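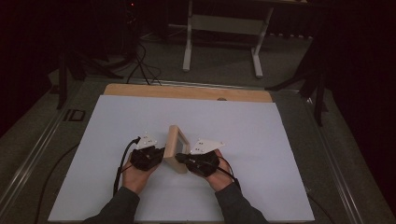
A small wooden frame held upright over a white board

Prilside Local History and Arts Society
Minutes of the November meeting, held in the Rezaei Room at 7.15 pm

1. Apologies and minutes
Apologies were received from two members. The minutes of the previous meeting were agreed and signed.

2. Matters arising
The lease on the store in Usance Lane has been renewed on the same terms. The lock on the side door has still not been replaced — the Secretary will write to the landlord again.

3. Finance
The balance at the end of the month stood at £1354. A grant of £200 from the Brirura Fund had been received and must be spent on the winter exhibition. It was agreed to leave subscriptions unchanged. One member asked that the cost of hall heating be shown separately in future accounts, and this was agreed.

4. Winter exhibition
The theme will be Prilside shops and shopkeepers. Members were asked to lend photographs, bills and trade cards, each with the owner's name on a slip of paper. Prints will be shown in plain wooden frames. A proposal to charge for entry was put to the vote and lost by 3 votes.
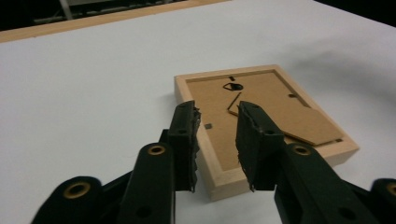 Picture frame in pale wood, lying face down

5. Talks
The talk on the old tannery will go ahead as planned. The speaker on parish boundaries has asked for a later date, and the Programme Secretary will offer one in the spring. Members felt that talks should finish by 9 pm so that those using the last bus can stay for questions.

6. Any other business
The footpath sign by the mill is down again. The Chair will report it to the parish council.

The meeting closed at 8.50 pm.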